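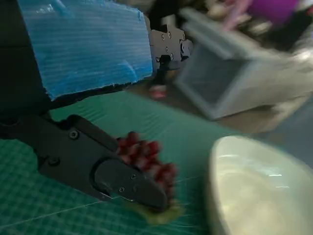 Our goal for the Clisberg set is 200 good examples of one small task: pick up the grapes from the mat and put them in the bowl. It sounds like very little work, but I learned again that soft things are slow. When the fingertip comes against the bunch while the arm is moving, the red smears in the wrist view, and the white bowl in the corner becomes the clearest thing for the eye to follow. I decided to keep such episodes, because the learning system must also live with blur.

After 126 examples I stopped and watched all of them again. I threw away 31. Most had the same fault — I closed the fingers too early, and then I corrected with a little shake of my hand. A policy will copy this shake very faithfully. So now I wait one moment longer before closing, and I write the reason for every rejected example in our Itidum sheet.
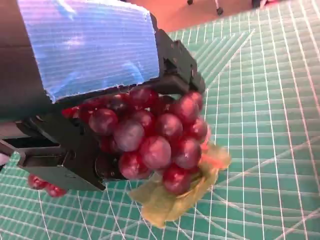 Grapes between the fingers, with two small ones on the mat.

I also changed my rule about loose berries. Before, I tidied the mat after every try. Now I leave them for three tries and then tidy, so the background is not always the same. My favourite starting position is still the bunch lying flat across the grid, but I must not use it too often.

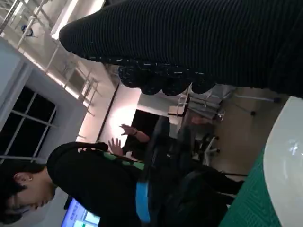 The wrist view turned toward the office chairs.

Frames like this one I cut from the start or the end of a recording. The labelling in Lareck comes next, and I hope to finish it before June.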